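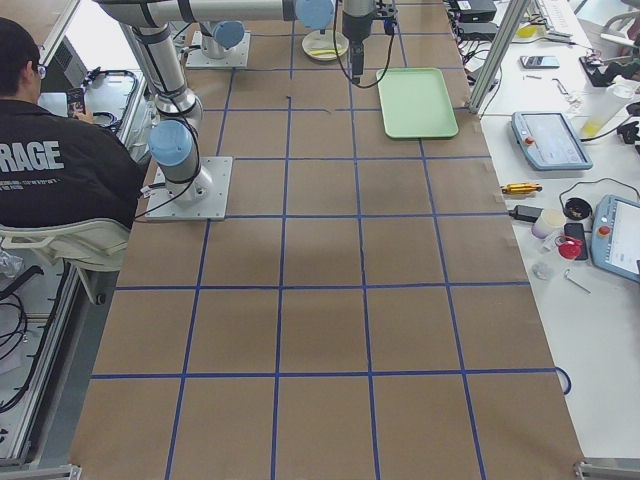

Brown kraft paper, blue tape, and the mint-green tray near the back.

I bought the Gallorer kraft roll in October because I was tired of ruining tabletops, and paper is cheaper than tabletops. It cost $26, plus two rolls of Pavum blue tape I had not planned on. The label says 132 feet. I have not unrolled it to check and I don't intend to.

Covering a big table takes one person if that person is patient, so in my case it takes two. The paper remembers being a roll. It will lie down for you, look convinced, and then curl up at the far end while you're taping the near one. Weight the corners and go have lunch. After that it behaves, and you get a nice dull surface that doesn't throw glare in your face and takes a pencil line well.

The grid was my idea, and I've had time to regret it. Blue tape on brown paper shows up beautifully from across the room, which means so does every square that isn't square. Mark the lines in pencil first. I didn't, the first time, and produced something closer to a map of a small European town. Once it's down, though, you can tell somebody "one square over" and they put the thing one square over. I hadn't known how much of my day went to pointing.

The tape gets a B. It sticks, it tears by hand, and it peels off wood without a fight. It does not peel off kraft paper. It takes the top layer with it and leaves a fuzzy stripe, so decide where your lines go and then live with them.

The tray is a Bonsu, a plain plastic rectangle with raised rims. The rims are the whole reason to own it. Round things stay in. The color is what a dentist would paint a waiting room, and I've come around to it.

Chih-ming Man told me to skip all this and get the Clulenska cutting mat in the largest size. I looked it up. I closed the page.

Four stars for the paper, three for the tape. I'd buy the tray again, ideally in gray.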